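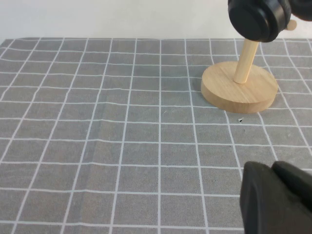
About Lulex

Lulex is a small company in the west of Melbourne. We test robots on household and shop-floor chores, and we write down what they can do and what they cannot do yet. Our customers are shop owners, care homes, small factories and sometimes a family who wants to know if it is worth to wait a few more years before buying a machine that tidies the kitchen.

Our usual answer is: wait, but not for everything.

How we started

The company was founded by Pak-hei Sin, who worked before in the repair department of a packaging factory. He saw there many machines that could do one movement the whole day without a mistake, and stop completely when a carton arrived upside down. At home he had the opposite problem. There was always a different small job, a mug to hang, a cloth to fold, a paper roll to change, and no machine was interested in any of it.

In August he rented a room behind a tile shop and built the first test table. The first customer was Tang, a homewares shop two streets away. The owner asked a simple question: can a robot put my display stands back in order after closing? The answer took us 19 working days and it was no. She paid the bill anyway and she is still our customer, so we suppose a clear no has some value.

What we test

We keep a list of 60 chores. Half of them come from homes and half from shops and small workshops. Each chore is written on one page in ordinary words, the same way you would explain it to a new employee on the first morning. We do not change the chore to make it easier for the machine. If the page says that the cloth is a bit wrinkled, then it is wrinkled for every robot that tries.

Some chores from the list:

Move a wooden stand without tipping it
Hang a mug on a peg
Fold a tea towel in four
Put tins on a shelf with the label to the front
Wipe crumbs from a table into a tray
Sort screws in two sizes
Open a paper bag and leave it standing
Carry a full glass from the bench to the table

The wooden stand sounds like the easiest one and for visitors it is often a surprise. A person takes it by the post and does not think. A robot must decide where to hold it, how hard, and what to do if the post leans or the base catches on the fabric. With two arms there is also the question of which arm should do the work and where the other one should wait. We like this chore very much. It is cheap, it is quick to set up again, and it shows the weak points of a system in the first hour.

Can they do it yet?

People ask us this on the phone, so we put our opinion here, as we see it on 2021-01-09.

Picking up a hard object of known shape: yes, most of the time, if the light is steady and the table is not crowded.

Putting it down in the right place: often, but slowly. A person should be near.

Soft things like towels, bags and clothes: in our tests, mostly not. A towel can be folded well in the morning and become a ball in the afternoon, with the same program.

Glass and liquids: we would not leave it alone with them.

Finishing a whole job from beginning to end, for example clearing a table after dinner: no. Every step may work separately, but the small mistakes are added together. The machine does not notice that it dropped the spoon and continues to the sink with nothing in the hand.

For shop floors the situation is better than for kitchens. A shop can choose one type of box and one height of shelf. A family will not buy new cups to please a robot, and we think they are right.

How we work

A standard test takes 28 days. In the first week we talk with you and visit the place where the work is done. We look at what people really do there, which is usually a little different from what the manager told us (sorry to the managers). After that we build the chore on our table, try it with the robot you are considering, and repeat it many times. For a normal report it is 2,000 attempts.

The report is written in everyday words. It says how often the chore was finished, what went wrong when it was not, and how long a person needs for the same thing. We include the person because a robot is sometimes compared with nothing, and then of course it looks good.

We do not sell robots and we do not take a commission from the companies who make them. If a manufacturer asks for a test, it gets the same page and the same table as everybody.

Our own tools

Vistinari is the program we use to keep the results. It stores each attempt with the recording and a short note from the operator. Customers receive their own login and can watch the failures themselves. We recommend it before you sign any contract – one afternoon with the failures will tell you more than our tables of numbers.

Tredeo is our training day for staff who will work beside a machine. It is for shop assistants, kitchen hands and cleaners, and no technical knowledge is necessary. We explain how to stop the robot, how to hand it an object, and when it is faster to do the job yourself. The last part has the most questions.

Working with us

We are glad to hear from people who have done practical jobs and are patient. Experience with programming is welcome for some positions, but our best operator came from a bakery. Please write a few lines about yourself and tell us one chore you dislike and why you think it would be hard for a machine. Long application letters are not needed.

School groups can visit on Wednesdays by arrangement. Closed shoes, please, and long hair tied back.

If you would like a chore tested, send us a description in your own words through the contact page. It does not need to be one from our list. We answer in English or Cantonese, normally within a week.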